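About Hostitov Audio

Hostitov Audio fixes the sound in rooms where people have already spent too much money on the picture. 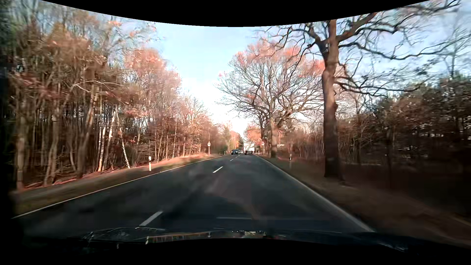

We started in a rented storefront in Brodville with one workbench, a drawer of mismatched speaker plugs and a sign the previous tenant had paid for. The plan was to sell turntables. People came in, admired the turntables, and asked whether we could do anything about the fact that they couldn't hear the dialogue in movies. After a year of this we took the hint.

So we do home listening rooms. Sometimes that means a dedicated theater in a basement with a door that closes. More often it's a living room with a tile floor, a glass coffee table and a soundbar wedged behind a plant. We like both kinds. The second kind is harder, and it has better snacks.

What we do

We come out, we sit on your couch, and we listen to something you know well. Then we measure. A house call within Brodville or Flirkau costs $89, and it comes off the bill if you hire us for the rest. You get a written page afterward saying what we'd change and in what order, cheapest first. A fair number of those pages say "move the left speaker out of the bookcase" and very little else. We've made peace with what that does to our revenue.

If there's more to be done, we do it: speaker placement, wall panels, subwoofer setup, receiver calibration, and the occasional polite conversation about whether a household needs eleven speakers. Most of our jobs come in under $3000 including equipment. We'll go higher if you want to, but we'll ask you twice.

What we don't do

We don't mount TVs over fireplaces. We used to, and our necks still remember the test viewings. We don't do car stereos, nightclubs or outdoor speakers shaped like rocks. We don't sell cables that cost more than the thing they plug into – if you already own some, they're very handsome and we'll say no more about it.

Who we are

There are 3 of us. One does the measuring, one does the carpentry, and one answers the phone and has the final word on everything. We merged with Hrynyshyn Cabinet & Panel when it became clear we were their only customer for acoustic panels and they were our only supplier. The panels are still built in their old shop in Flirkau, to order, in any fabric you can bring yourself to choose. Please allow extra time for choosing the fabric.

As of March 5, 2022, we've finished 626 rooms. We know because the phone person keeps a list, with notes. The notes are mostly kind.

Finding us

The shop is open Tuesday through Saturday, and by appointment if you ask nicely. We close for two weeks every July, when it's too hot to carry subwoofers up anyone's stairs. There's a demo room in the back with four chairs, three of them comfortable. Bring your own music or movie. We have a demo disc of our own, but we've heard it a great many times and would take it as a kindness.

Parking is behind the building. The front door sticks, so push.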